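The Case for the Shared Laundry Room

Sep 30, 2021

The building I live in on Burgate has 40 apartments and one laundry room. In December the owners plan to close it and put a washer and dryer in each unit. The letter announcing this called it an upgrade. Most of my neighbors agree with the letter. I don't, and I want to set down why, even though the decision has been made and the plumbers have already been through my kitchen with a tape measure.

I should say first that I understand the appeal. The laundry room is in the basement, down two flights of stairs with a turn that is hard to manage with a full load. The card reader rejects cards. On Sunday evenings every washer is taken, and if you leave a finished load sitting for ten minutes somebody will have moved it to the top of the dryer by the time you get back. I have carried wet sheets up those stairs on a night when two dryers were out. I am not describing a lost paradise.

But look at what we are trading. The new machines are combination units, the kind that wash and dry in the same drum. I lived with one for two years in a rental in Dasico. It held half of what a basement washer holds and took most of an afternoon to finish. Clothes came out creased and slightly damp at the seams. A comforter did not fit at all, so several times a year I paid a laundromat to do what I was supposedly able to do at home. When the machine broke, I waited three weeks for a part and had no other machine down the hall to use.

In a shared room, one broken washer is an annoyance. When it is your only washer, you have a problem with a repair bill attached. The owners' letter says the units will be covered for the first year. It doesn't say who pays after that, and I have asked twice.

Space

My apartment is small. The closet that will hold the new machine currently holds my winter coats, a vacuum, a folding table and the box of things I would need if the power went out. All of that has to go somewhere. People talk about in-unit laundry as something added to an apartment, and in a large apartment it is. In a small one it takes the place of a closet, and closets in this building are already the thing everyone complains about.

Then there is the work that happens after the dryer stops. The basement has a long folding counter, and I use it every week. I fold everything down there and carry it up flat, ready to put away. At home I have a bed and a kitchen table. The bed is too low and the table is usually covered with mail. When I had my own machine in Dasico, clean clothes lived in a pile on a chair from one wash to the next, and I know from visiting friends that this is common. A good flat surface at waist height, with room to put the finished towels, does more for a household than most appliances.

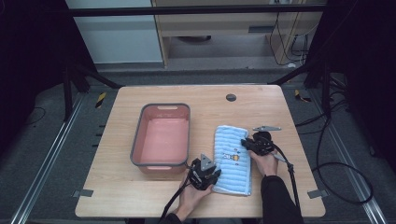 What a shared room does for a building

My second argument is harder to measure, and I expect some readers to roll their eyes at it. The laundry room is the only place in our building where people stand still. In the lobby we are all coming or going. The elevator ride is too short for anything but the weather. Downstairs you have a few minutes to move a load over, and you end up talking.

I learned there that the woman across the hall from me works nights, so I stopped running my vacuum at nine in the morning. I got the name of a dentist there. When the heat failed on the upper floors a few winters back, it was in the laundry room that people compared notes and found it was a whole line of apartments and had been going on for days. Each of us had been calling the office alone and had been told it was probably our own thermostat.

I don't want to overstate this. Plenty of people go down with headphones on and never say a word, and they are entitled to. A laundry room won't turn strangers into friends. It does let you recognize a face, and in a building of renters who mostly move on after a lease or two, that counts for something.

Cost

The machines downstairs cost 3 dollars to wash and a little less to dry. I do a load a week, sometimes two. Against that, the rent increase that comes with the new units is 80 dollars a month. A family of five may come out ahead. I will not, and neither will the retired couple below me, who between them make about as much laundry as I do. We weren't offered a choice. The old arrangement charged people for what they used, and the new one charges all of us the same.

There were cheaper ways to fix what was wrong. My sister's building in Saltisier redid its laundry room instead of closing it. They replaced the oldest machines, put in a sign-up sheet, fixed the lights and added a second counter. They also set a rule that a finished load can be moved after 15 minutes, and posted it on the wall where nobody could claim not to have seen it. The fights over moved clothes mostly stopped. An older complex in Wumbei went further and brought its laundry up from the basement to a ground-floor room with a window, and I am told there are chairs in it now and a shelf of paperbacks.

Either of those would have suited us. The basement room needs paint, better light, a railing on that turn in the stairs and a card reader that reads cards. I would have paid a bit more per load for all of it and not complained.

What will happen to the room once it closes has not been decided. The letter mentions storage lockers, available to tenants for a monthly fee. I suppose I will need one for my coats.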